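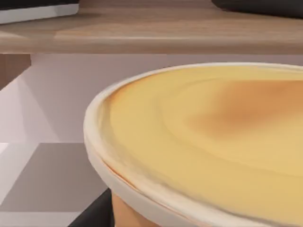 The first thing to get straight about the simulation project is what your success number measures. Every year this course hears that a policy "works" in sim, and every year the word covers at least four different claims. A grasp can be scored as a success when the object leaves the surface, when it stays up for a set time, when it arrives somewhere, or when the physics engine reports contact on both fingers. These give different numbers on the same run. Take the round baked dessert, with its browned patch on the pale yellow top and the black gripper finger close in under the rim. From a single rendered view like that one I can't tell you whether the finger is touching, holding, or about to knock the thing over, and neither can you. The log can. If your report shows a still and writes "the robot grasps the tart," you will lose the points for that section.

Handout 4: Evaluating a policy in simulation

Read this before you start runs for the project. It replaces the evaluation notes in Handout 2, which were too generous.

What you have been given

The simulator for this course is Jatance. The scene package is called Virnby, and it has household objects, wooden furniture and white tables in several layouts. The baseline policy is Olszewski, trained for 3000 steps on the demonstration set. Please don't retrain the baseline. Past reports have beaten a baseline that the authors had broken themselves, and it took longer to find that out than to grade everything else.

Each team gets 60 evaluation episodes per condition. That is a small number. Suppose the baseline succeeds in 24 of its 60 and your policy succeeds in 27. You may write that down. You may not write that your policy is better, and you may not call it a "promising trend." Give the interval with the number, every time, in the table and in the text.

Looks real, is it hard?

Rendered food is a good place to be suspicious. A custard surface with soft swirls and a toasted spot looks like something that would sag, stick or tear. In Virnby it is a rigid body with a nice texture. The friction value was picked by hand. Nothing about the color or the browning affects what the gripper feels, and a policy that lifts it has learned to lift a stiff disk with a rim. That may still be worth learning. It tells you very little about dessert.

The same goes for anything that would bend or flow in a kitchen. Before you claim your policy handles soft objects, open the object file and see whether the object is soft.

Questions I will ask at your check-in, so have answers ready:

Which objects in your test scenes were also in the training scenes?
Who chose the start poses, and when?
What happens to an episode when the simulator throws an error? (If it is dropped and run again, your success rate just went up.)
Did you look at the test results before you picked the checkpoint?

The last one catches most teams. Saving every checkpoint and reporting the best one on the test scenes is a way of training on the test scenes. Pick on the validation layouts, then run the test once.
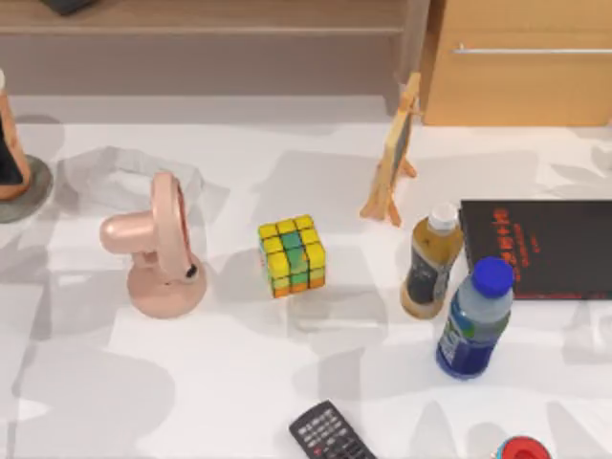 Zulleck, October 2, 2019

Notes on clutter, added after the section meeting.

Several teams asked whether a crowded table makes a result stronger. Sometimes it does. The tabletop layout we went over has a pink desk fan, a scrambled Rubik's cube, two bottles, a remote, a black book with red lettering and a crumpled clear plastic bag, and it certainly looks like a hard day for a robot. But if the task is "pick up the cube," ask what the clutter does to the task. The cube sits near the center with open white table between it and the remote. An arm coming straight down over it might never have to deal with the fan or the bottles at all. In that case the other objects are a test of vision, and you should call them that.

If you want clutter to test motion, the target has to be somewhere the other objects get in the way. The two bottles are a better choice. They stand close together, so a gripper going for the water bottle with the blue cap has the juice bottle to think about, and the book behind them too. Report those episodes on their own line. Averaging them with the easy ones hides the only interesting part of the table.

The bag deserves a word. It is transparent and wrinkled, and on real hardware film like that gives depth cameras a lot of trouble. Jatance hands you perfect depth unless you turn the sensor noise on. The default is off. I have read reports with a whole paragraph on "robustness to transparent objects" that were run on the default. State your noise setting in the first table.

Shadows are similar. Gray patches fall all over that white surface, some from objects outside the view, and a policy trained under a single light can learn to lean on them. Run your final policy with the light moved, at least once. If the number drops, report the drop. A team in September lost most of its success rate this way, wrote it up plainly, and got one of the better grades.

What to turn in

The report, the raw logs for all episodes including the failed ones, and your seed list. The log should have one header row and 60 episode rows per condition, so 61 lines. If yours has fewer, explain the missing ones in the report before I have to ask. Videos are optional and will not be used for grading. If you do send one, send the episode your seed list puts first, whatever happened in it.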